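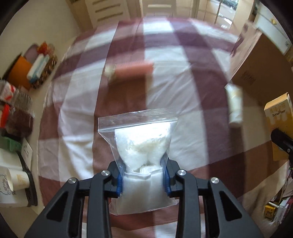

How many small bags do I need for one suitcase?

For a week away, four or five zip bags are enough for most people. Put one kind of thing in each bag, and keep one spare for the journey home.

Which size should I choose?

Our bag no. 34 is good for socks and creams. For a jumper please take no. 311, it is wider at the bottom.

May I lay everything on the bed first?

Yes, we recommend it. You will see quickly what you have taken twice.
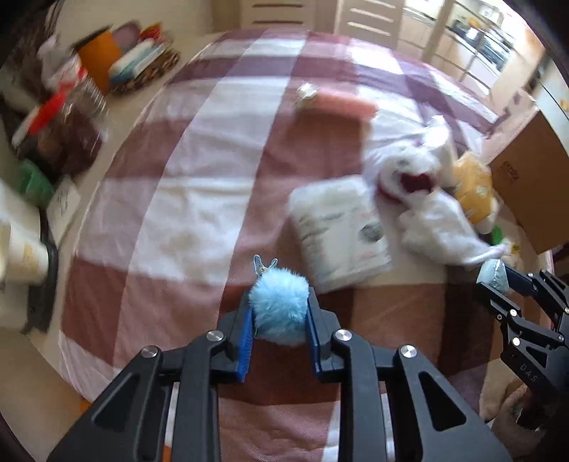

Small things on a checked bedspread, with a light-blue pom-pom keychain.

Can I wash the bags?

Yes, by hand in lukewarm water. Leave them open until they are dry.

Do you send to Skatenau?

Yes. Orders made before October are sent from our Herkier shop. For other questions please write to Ruxandra Zamfir.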